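De : Marama Cartwright
À : liste Skeltevari
Objet : Re: [skeltevari] rangement du local, où en est-on ?
March 23, 2023

Bonjour à tous,

Je réponds vite, entre deux trajets, désolée pour le style.

Yeh a écrit :
> Est-ce que quelqu'un peut dire ce qui reste à faire avant qu'on
> ramène les cartons de Bronness ? J'ai 35 cartons dans mon garage
> depuis octobre et je voudrais bien pouvoir rentrer la voiture.
> Autre question : les panneaux blancs, on les garde ou on les donne ?
> Et le tissu gris, il est à qui ?
> Merci d'avance,
> Yeh

Alors, dans l'ordre.

Les cartons : pas avant la semaine prochaine. Le fond est dégagé mais les étagères ne sont pas fixées, il manque 4 équerres. Finau devait passer les prendre, pas de nouvelles. Si tu y vas avant lui, Yeh, prends aussi des chevilles, celles du bocal sont trop petites. Garde le ticket, je rembourse. Tu peux commencer par ramener deux ou trois cartons de vaisselle si vraiment ça coince, à poser par terre à gauche en entrant, étiquette vers le mur non, vers l'allée pardon.

Les panneaux : on les garde. J'en ai parlé avec ceux de Bronness, ils n'en veulent plus et nous ça nous sert pour séparer le coin couture du reste. Par contre il faut les nettoyer avant de les remettre. Éponge humide, pas la face verte. Le blanc marque très vite.
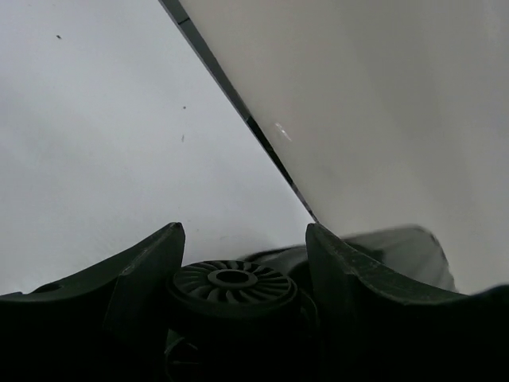
Marama Cartwright

Trois petites taches sombres sur la surface blanche, à gauche. J'ignore si c'est de la peinture ou de la crasse, je n'ai pas essayé d'y toucher. Si quelqu'un a un produit qui marche sans laisser d'auréole je suis preneuse — pas d'acétone s'il vous plaît, on a déjà donné.

Le tissu : aucune idée. Il y en a tout un sac, sans nom dessus. Sans réponse d'ici la fin du mois je le mets au coin couture pour faire des housses. Si c'est à vous, dites-le maintenant.

Autres points en vrac :

- les câbles : ne plus les jeter en tas dans le bac du bas. On les enroule, un lien autour, et on met une étiquette. J'ai passé plus de 2 heures samedi à démêler tout ça.
- la facture du box porte le numéro 3064, à rappeler dans le virement, sinon ils ne retrouvent rien.
- les pots de peinture ouverts vont à la déchetterie, y compris le bleu. Oui je sais, il en reste. Il est sec.
- la clé : elle est revenue au crochet. Merci de l'y laisser.
- l'aspirateur, le sac est plein, je n'ai pas trouvé les sacs neufs. Quelqu'un les a rangé où ?

Pour le prochain passage je peux le soir après 18 h, ou le matin tôt. Il faudrait être au moins deux pour les étagères, seule je ne les tiens pas droites. Répondez à la liste et pas à moi directement, sinon je perds tout dans ma boite.

Et Yeh, pour la voiture, courage. Si les équerres sont là lundi, je peux prendre un premier chargement dans la mienne.

Marama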